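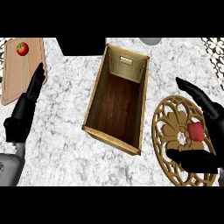 Jaser splits a two-arm job into a task list and a motion layer, and most of the trouble people have with it comes from mixing the two up. The task list says which arm moves what, and in which order. The motion layer works out how the joints get there. This page covers the task list for a small packing job, from an empty project to a run that finishes cleanly in simulation. The job has two objects and one container: a tomato on the cutting board to the left of the crate, and a red pepper which, at the point we care about most, is in the right hand over the gold trivet while the left hand is still empty. The crate stands between the two arms, so both of them need the same space sooner or later, and the task list has to say who gets it first.

You need Jaser installed with the Dina simulator plugin, and the Rositz kitchen scene pack. If you have done the single-arm tutorial you have all of these already. Nothing here needs real hardware.

Last updated 6/8/26. The lock syntax changed after the November release, so if your config files are older than that, read the note on locks before you copy anything.

1. Start the project

Open a terminal in your work folder and run:

jaser new pack_two --arms 2 --scene rositz/counter

This makes a folder called pack_two with three files in it. scene.cfg lists the objects. tasks.cfg is empty. motion.cfg holds the planner settings, and you can leave it alone until step 6.

Check that the scene loads:

jaser view pack_two

If the window opens and stays black, the scene pack is not on the search path. Set JASER_SCENES to the folder that contains rositz, not to the rositz folder itself.

2. Name the objects

The scene pack gives every object a long generated name. Open scene.cfg and add short names at the bottom:

alias tomato = veg_round_red
alias pepper = veg_bell_red
alias crate = box_open_wood
alias board = board_cut_light
alias trivet = trivet_gold

Use the short names everywhere from now on. The log prints short names if they exist and long ones if they don't, and a log full of long names is very hard to read.

Don't name an object by colour alone. Both vegetables are red, and an early version of this tutorial had an alias called red_thing that pointed to whichever one loaded last. Karthikeyan Warrier found that one after an afternoon of watching the left arm reach across for the pepper.

3. Say where things can go

A task needs a goal region. For a container, Jaser can build the region from the inside walls:

region crate_in = inside(crate, margin=2)

The margin is in centimetres and is measured inwards from each wall. With a margin of 0 the planner will happily put the pepper against the wall, where the fingers have no room to open.

Then split the region so that each arm has its own half:

region crate_left = half(crate_in, side=left)
region crate_right = half(crate_in, side=right)

Left and right are taken from the base frame of the robot. The crate is turned slightly on the counter, and half() cuts along the crate's long axis by default. If you want the cut to follow the robot instead, add frame=base. For this job the default is fine.

4. Write the tasks

Open tasks.cfg and put in the first version:

task pick_pepper:
 arm right
 grasp pepper
 lift 12

task place_pepper:
 arm right
 after pick_pepper
 move crate_right
 release

task pick_tomato:
 arm left
 grasp tomato
 lift 12

task place_tomato:
 arm left
 after pick_tomato
 move crate_left
 release

Each after line is a wait. A task with no after line can start at once, so both picks are free to begin together. That is what we want, as the board and the trivet are well apart and the arms don't meet there.

Run it:

jaser run pack_two --log full

It will probably fail. On the standard seed it stops with the message "no path: left, place_tomato". The right arm has reached the crate first and its forearm is across the opening. The left arm looks for a way round, doesn't find one, and gives up when the planner reaches its limit of 350 tries.

A common reaction is to raise the limit. Leave it where it is. The path is blocked for as long as the other arm is there, and more tries only make the failure slower.

5. Add a lock

A lock is a named piece of space that one arm can hold at a time. Put this at the top of tasks.cfg:

lock over_crate = above(crate, height=29)

The height is in centimetres again, and has to be enough to cover the hand as well as the object it carries. If you use a different hand, measure from the wrist flange to the fingertips and add the size of the largest object.

Now change the two place tasks:

task place_pepper:
 arm right
 after pick_pepper
 take over_crate
 move crate_right
 release
 retreat
 give over_crate

task place_tomato:
 arm left
 after pick_tomato
 take over_crate
 move crate_left
 release
 retreat
 give over_crate

The order inside the task matters. take must come before move, and give must come after retreat. If you give the lock straight after release, the other arm is told the space is free while this hand is still inside the crate.

Note for older files: before November the two words were lock and unlock, and unlock was added for you at the end of the task. It is no longer added. An old file will load without a warning, hold the lock for ever, and leave the second arm standing still. If your run stops moving but gives no error, look for a missing give.

6. Choose who waits, and where

With the lock in place, one arm has to wait for the other. Jaser gives the lock to whichever arm asks first. That can change from run to run, and it makes logs hard to compare, so set a fixed order:

lock over_crate = above(crate, height=29), order=right,left

Next, set the waiting pose. By default an arm stops exactly where it was when it asked for the lock, which may be right at the border of the locked space. Open motion.cfg and add:

wait_pose left = near(board, height=18)
wait_pose right = near(trivet, height=18)

The right arm can now hold the pepper above the trivet until it gets its turn, and the left arm stays by the board. Pick waiting poses on the arm's own side. It sounds obvious, but near(crate) is accepted as well, and brings back the problem from step 4.

If you also want the left hand to hold off its pick until the pepper is on its way, add one line to pick_tomato:

after pick_pepper

It costs time. We use it while debugging, as it keeps the two halves of the log apart.

7. Check the hand before the grasp

A hand that starts a grasp from the wrong finger position often knocks the object over. Set the shape of the hand on approach:

approach left = flat
approach right = wide

flat keeps the fingers straight and together while the arm travels. It takes up less room beside the board. The fingers open at the pre-grasp point, and the distance of that point from the object is set by pregrasp in motion.cfg. Start with 6 and go up if the fingertips touch the tomato before they have opened.

wide opens the hand for the whole approach. The pepper is boxier and needs the extra space between thumb and fingers.

8. Read the log

Run again with the same command. A full log of this job comes to 287 lines, and you only need the ones that start with TASK or LOCK:

jaser log pack_two --only task,lock

A good run looks like this:

TASK start pick_pepper right
TASK start pick_tomato left
TASK done pick_pepper right
LOCK take over_crate right
TASK start place_pepper right
TASK done pick_tomato left
LOCK wait over_crate left
LOCK give over_crate right
TASK done place_pepper right
LOCK take over_crate left
TASK start place_tomato left
LOCK give over_crate left
TASK done place_tomato left

Go through it and check that every take has a give from the same arm. The two pick tasks may finish in either order. The locks may not, once you have set order.

"TASK done" means that the steps of the task were carried out. It does not mean the object is in the crate. To test for that, add a check at the end of the file:

check inside(tomato, crate_in)
check inside(pepper, crate_in)

A check that fails prints the position of the object when the run ended. If the pepper is on the counter next to the crate, the grasp slipped during the move, and you should lower the speed in motion.cfg before changing anything else. If it is in the crate but the check still fails, it has rolled into the margin. Make a second region with margin=0 and use it for the check only.

Common problems

The arm takes the lock and then doesn't move. The goal region is probably empty. A large margin in a small container leaves nothing in the middle. Run jaser view pack_two --regions and see whether the region is drawn.

The left arm goes to the wrong side of the crate. Look for frame=base on one half() line and not on the other. Both have to use the same frame.

The run works with one seed and fails with the next. Try the Leemans planner in place of the default one (planner = leemans in motion.cfg). It is slower on open counters but copes better when the hand has to go down between walls.

The marble counter shows up as an obstacle inside the crate. This was a fault in the first Rositz pack. Update the pack.

The finished files are in the examples folder under pack_two_done. Bjarke Holst looks after that folder, so send corrections to him through the issue list and attach the filtered log from step 8.

Next page: handing an object from one arm to the other.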